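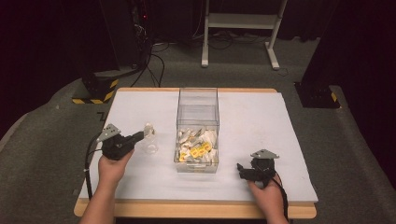
Vol. 4, p. 800

Wilurach

Wilurach is a television fantasy drama created by Fatima Dauda and set in the walled port of Stovalstead in 1477. Mutua Bakilana plays Hurko, a ferryman drawn into a wonderfully tangled feud over the river tolls. The first series began on 2023-04-20 and ran for five episodes, ending in May with the much-loved siege story, nearly all of it played in a single room. Quansah, a spin-off, follows Hurko's sister to sea.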